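# Vidavix: Zwischenbericht zum Arbeitspaket Verleimung und Klimaverhalten

Stand: 29. Juli

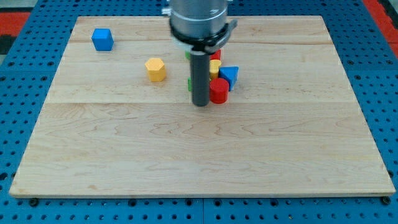
Der Berichtszeitraum umfasst die Arbeitsschritte von der Materialbeschaffung bis zum Abschluss der ersten Klimareihe. Die im Antrag vorgesehenen Prüfungen an Ahorn sind durchgeführt, die Reihe an Buche läuft noch. Der Mittelabruf liegt im Plan, eine Umwidmung zwischen Sach- und Personalmitteln wird für diesen Abschnitt nicht beantragt.

## 1. Materialbeschaffung und Eingangsprüfung

Die Bohlen wurden über den Händler Eltach bezogen und nach Anlieferung auf Leisten gestapelt im Konditionierraum eingelagert. Die Eingangsprüfung umfasste Holzfeuchte (elektrische Widerstandsmessung und Darrprobe), Jahrringneigung an der Stirnfläche und Sichtprüfung auf Trocknungsrisse. Die Darrproben ergaben eine mittlere Holzfeuchte von 10 %. Die Widerstandsmessung lag bei Ahorn systematisch darüber. Für die Auswertung werden daher ausschließlich die Darrwerte herangezogen; das Messgerät bleibt für die laufende Kontrolle im Einsatz.

Drei Bohlen wurden wegen Drehwuchs zurückgewiesen und von Eltach ersetzt. Die Ersatzlieferung traf mit Verzug ein, was den Beginn der Verleimung der Buchenreihe nach hinten verschoben hat.

## 2. Prüfkörper und Verleimung

Insgesamt wurden 47 Prüfkörper hergestellt. Sie verteilen sich auf zwei Klebstoffsysteme (PVAc der Beanspruchungsgruppe D3 und einkomponentiges Polyurethan) sowie auf zwei Fugenausführungen (stumpf gehobelt, stumpf gesägt). Auf Flachdübel und Profilfugen wurde verzichtet, um den Einfluss der Fugengeometrie aus der Auswertung herauszuhalten.

Der Pressdruck wurde über Kraftmessdosen an den Zwingenpaaren erfasst. Bei den ersten Verleimungen fiel der Druck innerhalb der Presszeit stärker ab als angenommen. Ursache waren die Zulagen aus Nadelholz, die sich unter Last eindrückten. Nach Umstellung auf Hartholzzulagen blieb der Abfall innerhalb der zulässigen Toleranz. Die vor der Umstellung gefertigten Prüfkörper sind in der Auswertung gekennzeichnet und gehen nicht in die Mittelwerte ein.

## 3. Klimareihe

Die Wechsellagerung erfolgte in der Klimakammer am Standort Sekar. Ein Zyklus besteht aus Feuchtlagerung, Zwischenlagerung im Normalklima und Trockenlagerung. Vorgesehen sind 11 Zyklen je Reihe. Gemessen werden Breite, Dicke und Schüsselung quer zur Faser, jeweils an fest markierten Messpunkten.

Befunde der Ahornreihe:

- Die Breitenänderung folgt dem nach der Jahrringneigung erwarteten Verlauf. Ein Einfluss des Klebstoffsystems ist nicht nachweisbar.
- Die Schüsselung ist bei wechselnd gestürzten Lamellen geringer als bei gleichsinniger Lage. Der Unterschied verringert sich mit zunehmender Zyklenzahl.
- Fugenöffnungen traten nur bei gesägten Fugen auf, und zwar ausschließlich vom Hirnholz ausgehend.
- Riegelwuchs wirkt sich auf die Oberflächengüte nach der Feuchtlagerung aus, eine Wirkung auf die Maßhaltigkeit wurde nicht festgestellt.

Ein Ausfall der Befeuchtung unterbrach die Reihe während der Feuchtlagerung. Der betroffene Zyklus wurde verworfen und vollständig wiederholt. Das Protokoll der Kammer liegt der Anlage bei.

## 4. Scherprüfung

Die Scherprüfung der Leimfugen wird im Unterauftrag von Rahman durchgeführt. Bisher liegen Ergebnisse für die unbelasteten Referenzproben vor. Das Bruchbild zeigt bei gehobelten Fugen überwiegend Holzbruch. Bei gesägten Fugen streuen die Werte deutlich stärker, eine belastbare Aussage ist erst mit den gealterten Proben möglich. Die Zuschnittpläne hierfür sind abgestimmt, die Proben der Ahornreihe sind übergeben.

## 5. Abweichungen vom Arbeitsplan

Die Buchenreihe beginnt später als beantragt (siehe Abschnitt 1). Der Meilenstein M3 verschiebt sich dadurch auf Oktober. Die nachfolgenden Arbeitspakete sind nicht betroffen, da die Auswertung der Ahornreihe vorgezogen wurde. Mehrkosten entstehen nicht; die Wiederholung des verworfenen Zyklus ist durch die Kammerpauschale abgedeckt.

## 6. Nächste Schritte

1. Abschluss der Wechsellagerung Buche
2. Scherprüfung der gealterten Ahornproben
3. Abgleich der gemessenen Quellmaße mit dem Rechenmodell
4. Entwurf der Verarbeitungsempfehlung für Betriebe ohne eigene Klimatisierung

Die Rohdaten der Ahornreihe werden mit dem nächsten Bericht in tabellarischer Form übergeben.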